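Incident 507 was opened at the Clotel site in July, at 4:10 in the morning, by the sorting cell itself. The text of the report was one line: grip force exceeded, object unknown, arm stopped.

The Vernirus arm had been rated for 400 picks an hour and had run at that rate since spring. Its job was to take small goods from the returns table and place them in cartons. The stop was clean. The pads had closed on a pen, the force had climbed past the limit, and the controller had cut power to the joint. The pen was in two pieces.

I read the log before I went to the cell. The controller had not classed the pen as a pen. It had classed it as part of the thing next to it, which it called "soft goods, large," and soft goods, large, were allowed a harder squeeze. The force limit belonged to the object. The object was wrong, so the limit was wrong.

The training set had come from Dahlgren, where people did the same work with hand-held grippers. It held 1,000 sessions. I pulled the ones with a pen and a plush toy touching and got 6.

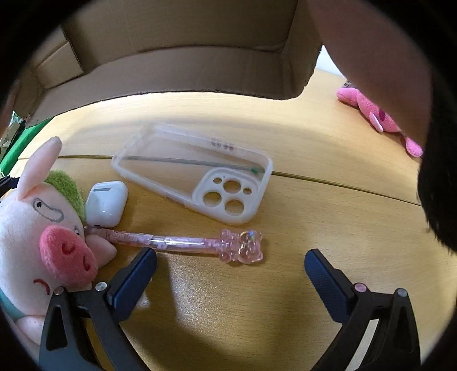 *Session still, Dahlgren set. Pink pen, left end behind the pig plush.*

In all 6 the labels had been drawn by software and passed without review. In all 6 the pen and the toy shared one outline. Pink against pink, the software had found no edge between them. The arm had learned what it was given.

I wrote this up and sent it to Damilum, who had sold us the labels. Their reply came at noon. It said that the error rate was within contract. I checked the contract and it was.

The fix on our side took the afternoon. I set the force limit for every class to the lowest value in the table and restarted the cell. It dropped two heavy items in the first hour and broke none. I logged the drops under 507 as a known effect.

At 4:10 the next morning the cell opened a new incident. Grip force below minimum, object unknown, arm stopped. I went down with a flashlight. The pads were resting on either side of a plush rabbit, and the arm was waiting for someone to tell it how hard.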